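Painted blocks: wear and finish gallery
Tresterholm block collection, page 3
Nov 16, 2023

The gallery records the condition of painted wooden blocks held at Tresterholm. Entries are grouped by colour, and this page covers red. Surfaces are described before any cleaning or touching up. Terms follow the sheet drawn up by Saimi Vuorinen in October: a scuff is a dulled or rubbed area, a mark is a small spot of different colour, and a chip is a loss of paint with a definite edge. Where it is not clear which term applies, the entry uses "wear".

Blocks are shown on a pale surface. Red paint is hard to judge against a dark bench, as worn edges merge with the background and small marks are easily missed. Colour is given in words only. No attempt has been made to match the paints to a standard chart, and screens differ too much for the reader to do so from this page.
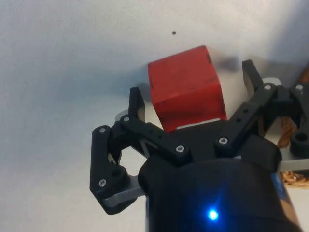 Red cube, painted wood. Scuffs along the edges of the front face; small dark mark near the upper right corner.

The top face is the deeper red of the two and the front face is flatter. A difference of this kind can come from the light alone, so it has not been entered as fading. The thin darker lines along the vertical edges are entered as wear. Inventory number 346, Varela group.

Notes on the red group

Edges go first on all the painted cubes. The paint is thinnest there - a brush or roller pulls it off the corner as it passes - and the edge takes the contact whenever a block is tipped, stacked or put back in its box. Faces hold up much longer. A cube with clean edges and a scratched face has usually been stored badly, with something hard lying on top of it.

Dark marks need more care. Some are dirt and will lift with a barely damp cloth. Others are dents where the paint has broken and grime has settled in the grain. Aurelio Cuautle checks each one under a hand lens before anything is wiped, and the result goes on the card. Number 346 has not yet been checked, so the mark is listed without a cause.

Repainting is not carried out on blocks in this group. Two from the Mesex group were touched up before they reached Tresterholm, and the newer paint dried to a higher gloss than the old. They are kept with the rest and noted on their cards.

Storage is in shallow trays, one layer deep, with card dividers. Tray 52 holds the red cubes.

Corrections to the entries should go to Berenice Medrano, quoting the inventory number and the page.

Next page: blue and green blocks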